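**Fan screaming on old laptop, worth repasting??**

**Jereck** -- July 5, 2019

Mine's started roaring whenever I open more than a few tabs. Grey one, Lenovo sticker on the lid.

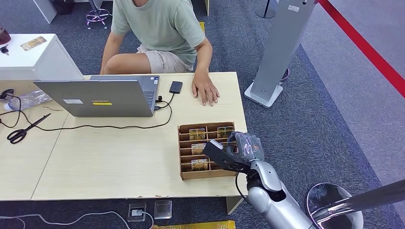 *the laptop, plugged in on the long table*

Shop in town wants 65 quid to clean it and do new paste. Seems steep. Anyone done it themselves?

**Yüksel**

65 is daylight robbery. Tube of paste is under a tenner, ten screws or so, half an hour. Do it yourself.

**Nendska**

Half an hour if you've done it before. I snapped a ribbon cable on my first go and the keyboard never worked again. Pay the shop.

**Yüksel**

> Pay the shop

for a squirt of paste?? come on

**Nendska**

For somebody else to be liable when it won't boot.

**Lurker**

Before anyone opens anything -- what's it sat on? Duvet, sofa, knees? Mine sounded like a hairdryer till I stopped using it in bed.

**Jereck**

Table mostly. Bed sometimes. Ok, bed a lot

**Lurker**

Well then. Can of air through the vents first, machine off, hold the fan still with a cocktail stick. Then check nothing's hogging the procesor.

**Yüksel**

Air just shoves the fluff further in. Needs opening.

**Nendska**

Disagree, worked fine on my sister's.

**Jereck**

Will try the air tomorow, got a can somewhere. If it's still bad by September I'll pay up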